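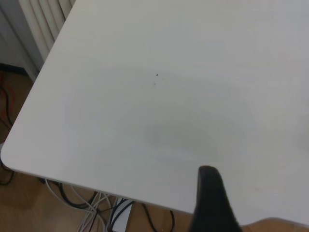
Search the archive
Enter keywords
All lists

To: Katilham Residents' Library, members' list
Subject: Re: Change to evening opening and the local history room

Dear members,

The Library Office thanks those who replied to the notice sent in May. One reply is quoted in part below, as it raises points that several other members also put to us.

> The notice says that the local history room will close at 6 p.m.
> Many of us who use the Tendell parish papers work during the day
> and cannot reach the building before 5:30. Would the Office
> consider keeping one late evening? I would also ask whether the
> Đỗ family letters may still be ordered in advance, and whether
> hot drinks are now allowed in the reading area, as the new sign
> by the stairs is not clear.

The Office has reviewed these points and responds as follows.

1. Late evening

The local history room will remain open until 8 p.m. on one evening each week. The evening will be chosen once the staff schedule is settled and will be posted at the front desk. Members who need a seat on that evening should reserve it, as the room holds 60 readers.

2. Drinks

Drinks are permitted in the lounge only. They may not be carried into the local history room or left on the shelves in the corridor. Mugs should be returned to the lounge counter before closing. The sign by the stairs will be reworded.

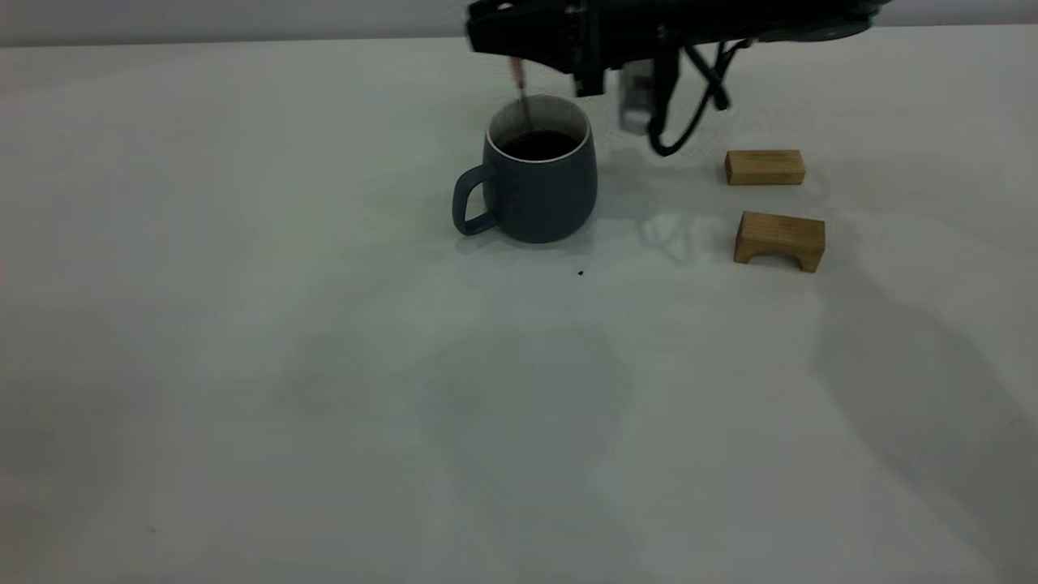

3. Advance orders

The Đỗ letters may be ordered as before. The collection now has 1,979 items listed, of which some 800 have been copied and can be read without an order. Requests for originals must reach the desk three working days ahead. No more than 3 folders will be issued to a reader at one time.

4. Catalog

The Atov catalog will be unavailable overnight while records are moved. Printed lists for the Tendell papers will be kept at the desk during this period.

Members who wish to comment further are asked to reply to the Office and not to the full list.

Library Office
Katilham Residents' Library

4 comments
Shared 2 times

Recent messages in this list
Return of overdue map folders
Tendell parish papers: corrections to the index
Parking behind the Katilham building
Re: Large-print shelf, request for titles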